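Facilities Help Desk - Ticket 287
Category: Furniture / Seating
Subject: Plastic stacking chair rocks on hard floor, Bendow Hall
Status: Closed
Priority: Normal
Opened by: Amerley Korletey, Events Office
Assigned to: Fuseini Gyamfi, Building Services
Copied: Neelam Rastogi, Gheorghița Bucur

Initial report

The Events Office reports that one of the white plastic chairs kept in Bendow Hall rocks when a person sits down or leans to one side. The problem was brought to the attention of staff by a guest at the choir luncheon, who asked to be moved. No injury occurred and no incident form was required. The chair has been taken out of the seating plan and marked with a strip of tape on the back.

The Events Office asks Building Services to determine whether the chair can be repaired, and whether the other chairs from the same purchase should also be taken out of use. The hall is booked for a seated dinner and the office would prefer not to rent replacements.

Reply from Building Services (F. Gyamfi)

The report has been received. Before an inspection is arranged, please confirm the following.

Where in the hall was the chair standing when it rocked? The boards near the stage door are known to be uneven, and a sound chair placed there will move.

Does the rocking run from front to back, or from corner to corner?

Has the chair been stored at the bottom of a stack, near the radiator, or outdoors?

Please also check that all the feet are free of tape, gum and floor wax. Residue on a single foot is the most frequent cause of this complaint and can be removed with warm water and dish soap.

Reply from Events Office (A. Korletey)

The chair was at table six, well away from the stage door. It was tried again in the corridor and in the tiled entry, and it rocked in all three places. The movement is from corner to corner. When the front left foot is down, the front right foot lifts slightly, and the reverse.

The feet have been wiped. There was some old floor wax on one of them, now removed, but the rocking did not change.

As to storage, the chairs spent the summer on the covered patio and were brought inside at the end of July. They were kept in stacks during that time. It is not known which chair was at the bottom.

Note from Building Services (F. Gyamfi)

The answers point to the chair and away from the floor. Corner-to-corner movement on a one-piece plastic chair has three usual causes: a leg that has spread outward under load, a seat that has warped in heat, or a crack in the molded ribs under the seat that allows the two sides to flex separately. The first and second can sometimes be tolerated or corrected with a foot cap. The third cannot, and a chair with a cracked rib must be discarded.

The two conditions cannot be told apart from above with any confidence. The chair is to be turned over for inspection.

Inspection procedure

The procedure below is taken from the Nekar site handbook, section 4, and applies to all one-piece plastic seating.

1. Lay a mat or a folded blanket on the floor. Plastic seating marks easily on bare tile.

2. Tip the chair onto its back so that the underside of the seat is exposed. Do not stand the chair on its head on a table.

3. Wipe the ribs with a dry cloth. Dust settles in the corners and can pass for a hairline crack.

4. Look along each rib from one end to the other, paying attention to the points where ribs cross and to the base of every leg. Pale, cloudy lines in the plastic indicate stress. A line that catches a fingernail is a crack.

5. Press on the front edge of the seat near each corner and watch the ribs. They should move together.

6. Grip each leg near the foot and draw it gently outward. The legs should resist equally.

7. Return the chair to its feet, place it on a surface known to be level, and measure the gap under any foot that does not touch. 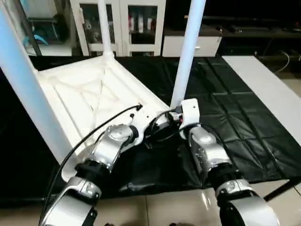
Chair on its back on the black mat, showing the crossed ribs under the seat.

The diagonal ribs carry most of the load when a person shifts from side to side, and the center of the X is therefore the first place to look. The second is the raised border around it, particularly toward the front corners. Whoever carries out the inspection is asked to use a flashlight held low and to one side. Overhead lighting flattens the surface and hides shallow marks.

Inspection result (G. Bucur)

Inspection carried out 24 Dec 2024 in the rear workroom.

Ribs: cleaned and examined along their full length. No crack found. No movement between the two sides of the seat under hand pressure.

Border: no crack found. Some light scuffing along the front edge, consistent with stacking. No action needed.

Legs: no crack at the base of any leg. The front right leg gives a little more than the others when drawn outward. There is no clouding in the plastic at that point.

Gap: with the chair upright on the workroom's steel plate, the front right foot stands clear of the surface by roughly 4 millimeters. The other feet make full contact.

Opinion: the leg has spread. The probable cause is a summer at or near the bottom of a tall stack in warm weather. The seat itself is sound.

Comment from Neelam Rastogi, Safety

The finding is accepted. Two questions before the ticket proceeds.

First, is a spread leg likely to continue spreading in ordinary use? If so, a foot cap would only delay the same complaint.

Second, how many chairs from this purchase remain in use, and have they been checked? A fault caused by storage may be expected in more than one chair.

Reply from Building Services (F. Gyamfi)

On the first question, a leg that has taken a set in the heat does not generally move further at indoor temperatures, provided the chair is not overloaded or tilted back. It is proposed to fit a Sivo rubber cap to the short foot and to check the chair again after a period of normal use. If the gap has grown, the chair will be discarded.

On the second question, the asset list shows 27 chairs from this purchase, the reported chair included. All will be tested for rocking on the steel plate. Any chair that moves will be turned over and inspected by the procedure above. Chairs that stand firm do not need to be turned over.

Amerley Abugri has agreed to assist with moving the stacks - please contact her directly about access to the storeroom, as the key has been changed.

Update from Building Services (A. Abugri)

All remaining chairs have been tested on the plate. Results are as follows.

Two chairs rocked. Both were turned over, wiped and examined.

On the first, no crack was found and the gap was barely visible. It settled when a person of ordinary weight sat down. Returned to use without a cap.

On the second, a crack was found where a diagonal rib meets the border at a rear corner. The crack catches a fingernail and opens when the seat is pressed. The chair has been marked DO NOT USE on the seat and the back, and placed beside the recycling cage. Please do not return it to the hall for coat storage or as a step.

The cap has been fitted to the chair originally reported. It now stands level on the plate and on the entry tile. There is a very small movement on the hall floor near the piano, but other chairs do the same in that spot.

Comment from Events Office (A. Korletey)

The repaired chair has been received with thanks. It was used at the desk in the Asamoah Room for a full working day and did not rock. The tape has been removed from the back and some adhesive remains. May it be cleaned with rubbing alcohol?

Reply from Building Services (F. Gyamfi)

Please try cooking oil on a paper towel first, followed by dish soap. Alcohol is acceptable on this plastic in small amounts but may leave a dull patch. Solvent cleaners and scouring powder must not be used.

Storage instructions, effective with the closing of this ticket

Plastic chairs are to be stacked no more than 6 high, indoors or out.

Stacks are not to be left on the patio when the chairs are not needed for an event. If outdoor storage cannot be avoided, the stacks must stand in full shade and on level paving.

Stacks must be kept clear of the radiators on the north wall.

The bottom chair of each stack is to be moved to the top whenever the hall is set up.

A chair that rocks is to be taken out of the seating plan at once and reported through the help desk. Folded paper or cardboard must not be placed under a foot as a remedy while the chair is in use by guests.

Closing note

Cause: front leg spread, attributed to stacking in warm conditions.
Action: rubber cap fitted to one foot; one other chair withdrawn with a cracked rib.
Follow-up: capped chair to be measured again at the next quarterly furniture check (G. Bucur).
Asset list: amended by F. Gyamfi to show one chair withdrawn.
Replacement: one chair requested by the Events Office under a separate ticket.

Ticket closed with the agreement of the requester.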